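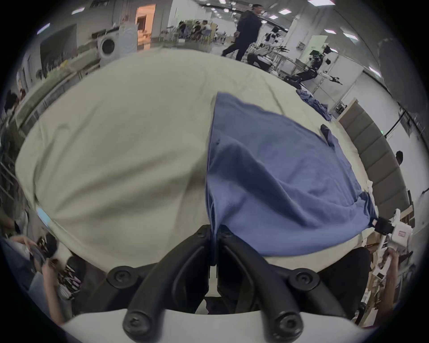

Two grippers on one blue garment, late in the fold practice.

Tatness Folding Set
Data card and README, student edition

Welcome, and thank you for opening the README before the data (we don't always manage that ourselves). The Tatness Folding Set is the spring project of the Plasov Robotics Club, a student group that meets after classes and has spent most of March learning how hard it is to fold a T-shirt neatly with two fingers on each side. We started because we wanted an entry for the Ulus student challenge, which has a laundry task, and we kept going because folding got its hooks into us!

What is in the set

There are 665 episodes. Each one is a single attempt at a single garment, from the first pinch to the moment the people folding call it done. Of these, 65 are marked as held out, and we'd ask you kindly not to train on them if you plan to compare your numbers with ours. Failed folds stay in, with a "dropped" or "tangled" note in the labels file, and please don't be shy about using them, as our newer members learned a great deal from the messy ones.

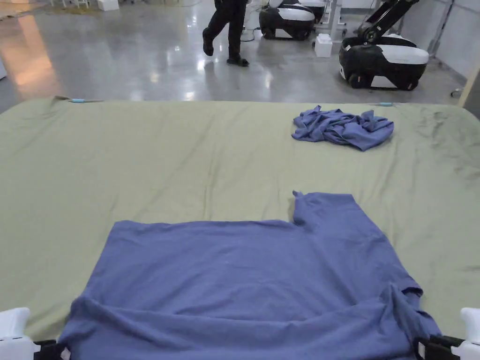 Both grippers on the near hem, with a second blue garment farther back on the sheet.

How a session runs

We work in pairs. One partner calls the step out loud ("corner, lift, across, down") and both move on the word. It feels silly for the first evening and then you can't work without it. New members do 75 practice folds before any of theirs go into the set, and we promise it goes faster than it sounds. Start each garment in a different position, and smooth the sheet between attempts. 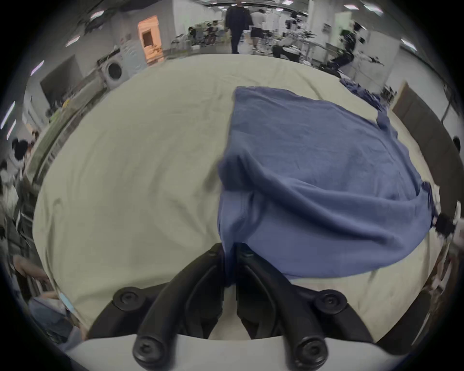
Can I add episodes if I have never folded with a gripper before?
Anyone in the club can, once the practice folds are finished and an older member has looked over the last few with you.

Labels

Every episode has a start time, an end time, a garment type and a result. The names of the fold steps come from a wall chart we call the Magalhães sheet, which has been rewritten so often that version 4 is the only one you should trust. If you find "half turn" in an older label, read it as "across."

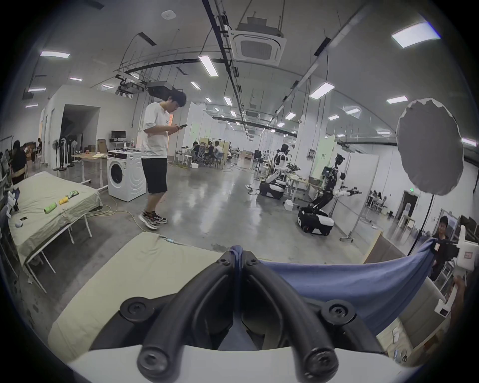
The result column is the one we argue over the most, so a word on that. "Good" means that the edges line up to within a finger's width and the garment could go on a shelf as it is. "Fair" means you would fold it again if a guest were coming. Almost 100 episodes were moved from one to the other during our second check, and both the old and the new label are kept, in case you'd like to see how our taste changed.

Known gaps

The set leans heavily on short-sleeved shirts. Towels are few, and we have no socks at all yet. Left-handed callers are also rare, so the left side tends to move second.

Using it

Class work, club work and student contests are all fine. Please mention the Plasov Robotics Club somewhere in your write-up, and send us a copy if you can, we love reading them. Corrections to labels go in the file named fixes.txt, one per line, with the episode number first.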